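Can a machine put a tool away yet?

Malte Hollmann asked me in September if a robot could tidy his shop in Fernudby. I told him no. I'd still say no, at least for the small stuff. Carrying bins is fine. Picking up a screwdriver and putting it in a drawer is hard -- the handle rolls, the drawer sticks, and a person fixes both without thinking. For now it's people working the grippers by hand.

Screwdriver in the right gripper, desk drawer open:

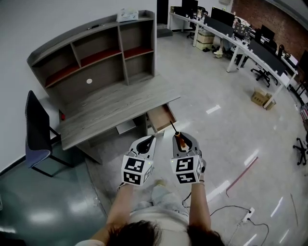
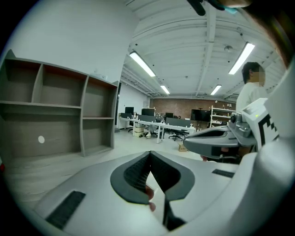
What I'd pay for

A machine that clears a bench in 20 minutes. I can do it in 8.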